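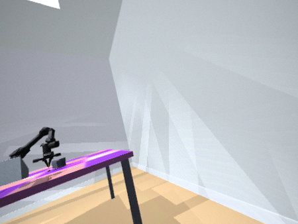

Text: N. Ezeani

Why is there no purple in the rainbow?

Look at a rainbow the next time the sun shines through rain. You will find red on the outside, then orange, yellow, green and blue, and at the inner side a thin band of violet. Many children call this last band purple. But scientists say that violet and purple are two different things, and the difference is a nice puzzle about your eyes.

Let us begin with light. Light travels in waves, a little like the waves on a lake, but much, much smaller. The distance from the top of one wave to the top of the next is called the wavelength. Red light has long waves. Blue light has shorter waves, and violet light has the shortest waves that we can see. To measure them we use a very small unit, the nanometer. You would need 1,000 nanometers to make one micrometer, and a human hair is many micrometers thick. A light with a wavelength of 440 nanometers looks blue to most people, already near to violet.

So every color in the rainbow has its own wavelengths. Purple does not have one! You can search from one end of the rainbow to the other and you will not meet it. Where does it come from, then?

It comes from mixing. At the back of your eye there are tiny cells called cones. Most people have three kinds. One kind answers best to long waves, one to middle waves, and one to short waves. When light enters the eye, the cones send signals, and the brain compares them.

Now imagine that red light and blue light arrive together. The cones for long waves send a signal, and the cones for short waves send a signal too. The cones for middle waves, which like green, stay rather quiet. No single light from the rainbow can make quite this pattern. Your brain still gives you a color for it, and this color is purple.

Painters had a different problem with purple. In old times it was very hard to make. Around the Mediterranean Sea, people took a dye from sea snails. One snail gives only a very small drop, so they had to collect thousands of them, and the work smelled terrible. Purple cloth was so expensive that mostly kings, queens and other powerful people could wear it. Later, in the 19th century, chemists learned to make purple dye without snails, and then many more people could buy a purple dress or a purple ribbon.

Try it at home

You need two flashlights, a piece of red clear plastic, a piece of blue clear plastic and a white wall. Ask an adult to help you with the tape.

Cover one flashlight with the red plastic and the other with the blue. Make the room dark. Shine both lights on the same place on the wall. What color do you see in the middle? Move one flashlight slowly farther away and watch how the color changes – it can go from pink-purple to a deep blue-purple.

Please do not shine the light in anybody's eyes.

Words to remember

Wavelength: the distance from one wave top to the next.
Cones: cells in the eye that help us to see color.
Dye: a material that gives color to cloth.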